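The Second Invoice

When the canteen firm Zwahlen decided to buy a robot for its coffee corner in Nirndale, the price of the robot was the easy part. It stood on page one of the offer. The other costs came later, on small papers, and Burgi Zaugg has kept all of them in a green folder.

"We had a budget line with one word, robot," she says. "Now this line has 34 rows under it."

Zaugg plans equipment for the company and has bought ovens and dishwashers for 20 years. With an oven you ask for power, water and a service contract. With a two-handed machine she had to ask also about the fingers. Are the coverings sold one by one or only as a set? Who changes them, and how long is the hand away?
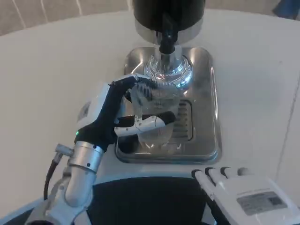
The supplier, Elodier, quoted 48 working hours for a hand repair, shipping not included. Zaugg asked for a spare hand in the first contract and got it, after two months of letters. She also put cups in the plan - 913 of them, only for the trials. Her boss found this line strange and signed it anyway.

The sister site in Jellthorpe wants to order the same system in March. Zaugg has told them to wait with the signature until they have a written price for software updates after the first year. Her own offer said "on request". She requested, and the answer is now row 31 in the folder.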